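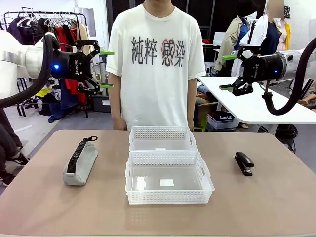 Two baskets, one pencil case, one stapler, two arms. Office supplies day on the tidying task!

A few of you asked after my last thread what collecting examples looks like day to day, so I'm going to ramble about it for a while. Get a drink, I've never been good at keeping these short. (1/11)

The project is called Gronen, and what we want is a policy that can put desk things away in baskets without being fussy about which desk it's looking at. Before it can learn any of that, somebody has to show it. Over and over. For weeks. (2/11)

One example, for us, is a single run from start to finish. Grippers begin open and up high, the pencil case goes in a basket, the stapler goes in a basket, and the arms go back up to where they started. We save the camera video and the arm positions together, and then we reset the table and do it again. (3/11)

Our goal for this task is 700 good runs. As of this morning we have 588, and I did a small dance by the coffee machine. The first 200 took us longer than all the rest, partly because we were slow and partly because we kept changing our minds about the instructions (sorry, everyone who had to relearn them). (4/11)

The biggest thing I've learned is how much the starting layout matters. In our early batch I lined everything up beautifully, because I'm that kind of person, and the policy learned my lining up! Turn the pencil case a bit and it reached for the spot where the case used to be. Heartbreaking, and completely my fault. (5/11)

So now the layout changes every time. Case at an angle, case straight, stapler pointing toward you, stapler sideways, baskets end to end or side by side or far apart. Kulsoom Naqvi wrote us a little script that picks the layout, and I've stopped arguing with it even when it picks something ugly. (6/11)

Soft things are their own adventure, by the way. A stapler stays the shape of a stapler. A fabric pouch squishes when you close on it, and where you grab it changes how it hangs on the way over. I always ask people to grab the body of the case and leave the zipper pull alone. (7/11)

We do keep mistakes, within reason. If the case slips and the operator picks it up again calmly, that run is gold to me, I want the policy to see how a person recovers. If the stapler ends up on the floor, we mark it as failed and it goes in a separate folder. There are 51 in that folder and I have opinions about several of them. (8/11)

Other thing I'd pass along to anyone starting out: take breaks before you need them. After a long stretch your runs get quick and sloppy in the same way each time, and you can see it in the plots afterward, little shortcuts creeping in around the corners of the baskets. We switch operators after up to an hour now and the plots look so much nicer. (9/11)

Labels get written right after each run, while we still remember it. Plain words, like "put the gray pencil case in the far basket." We used to save them for the end of the afternoon and oh my goodness, the guessing. Which one did we mean by "the other basket"? I still find those in the February batch and sigh. (10/11)

Next up is the same task with the left and right sides swapped, and after that Kulsoom wants to try taller baskets, which I'm a little nervous about with the wrists. If you've collected two-arm data with deep containers, please tell me how you handled the approach angle, I would love to hear it, long replies very welcome. (11/11)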